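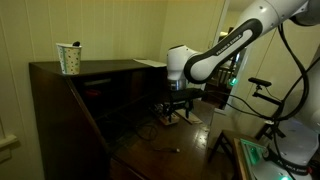
Progress report to the Negussie small projects fund
Desk-clearing arm, Zenddale shared workshop
October 1, 2024

Dear Shih-chieh,

It has been a busy stretch since I last wrote in August, and a good one! The arm is bolted down, it talks to the computer every time I ask it to, and for the past few weeks we have been working on the part I wanted the grant for in the first place, which is getting it to tidy an ordinary old desk with shelves and dark corners.

Mounting
The base took longer than planned. My first stand flexed whenever the arm reached out fast, so I added cross braces and a heavier top, and now it stays put. Miloslav Halás did the welding on the braces and would not take anything for it except the leftover steel. I also moved the whole stand closer to the desk so the gripper can get to the back of the writing surface without stretching the elbow nearly straight.

Software
I threw out my old motion code over one long weekend and started again with something much simpler. The arm now goes to a safe height, moves across, and comes straight down. It is slower but I can follow what it is doing, and so can anyone else in the shop who wants to try it. We have logged 972 pick attempts with the new version. Small wooden pieces go well. Loose screws are still hit or miss, mostly because the fingertips are too wide and push them away before they close.

Calibration used to eat my whole evening. Now it takes about 16 minutes with a printed target taped to the desk, and it holds until somebody bumps the camera arm (me, twice).

What is still giving trouble
Cables. A thin black cable on a shiny brown desktop is a hard thing to find, and the reflections move as the daylight changes. I have tried a matte spray on a scrap board and it helps a lot, but I don't want to solve this by painting the furniture — the idea is that it should cope with the desk as it is. Next I will try a second light from the side.

The compartments are the other sore spot. The gripper body is wide and the openings are low, so for now the software treats everything under the top shelf as off limits. I would love to get in there eventually with longer fingers.

Money
Of the $600 from the fund, $200 is left. The rest went on steel, the emergency stop and its wiring, and a new power supply. I'd like to put what remains toward narrow fingertips from Drumovix, who will cut them from our drawing. Please let me know if that is all right, as it was down as "lighting" in the original budget. I can make do with a lamp from home.

Next steps
Fit the new fingertips, run the screw test again from scratch, and then have a go at sorting into trays by size. Miloslav wants to show it at the next open evening, and I've said yes as long as the stop button is within his reach the whole time. You would be very welcome to come and have a turn — bring small things for it to pick up!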